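Table Coverings and Plate Noise: Project Report
Home and Interior Studies, second-year group project

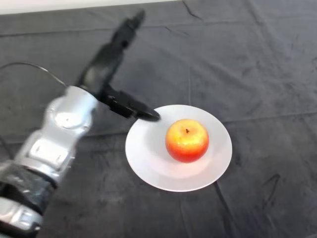
Our group looked at how the covering on a dining table changes the noise made when a plate is set down. The question came from the Alarcón dining hall, where the tables are bare and lunch gets loud. We wanted to know if a fabric covering would help enough to be worth the extra laundry.

Method

We used one table and three surfaces: the bare top, a thin cotton cloth from Plilari, and a thicker gray fabric from Diserow. The same kind of white plate was used for every trial. Each plate was set down 40 times per surface, and a phone on a stand recorded the sound level. We left 15 seconds between trials. Windows stayed shut and the fan was off.

For the stain part we put 20 drops of cold tea on a cut piece of each fabric, waited, and rinsed them under the tap.

Results

The bare top was the loudest in nearly every trial. The thin cotton helped a little, but it slid when a plate was pushed sideways and had to be pulled straight again. The thicker gray fabric was the quietest and stayed in place, though it wrinkled – we only straightened it once. Tea rinsed out of the cotton easily. On the gray piece the mark was hard to see but could still be felt when the fabric dried.

Problems

Our first set of readings was thrown out after the phone stand got bumped. We also ran out of time to test stacked plates, and we did not weigh the fabrics.

Next steps

The Birnidum workshop has offered us offcuts of felt backing. We would like to test those under the thin cotton in January, with the same plate and the same spacing between trials.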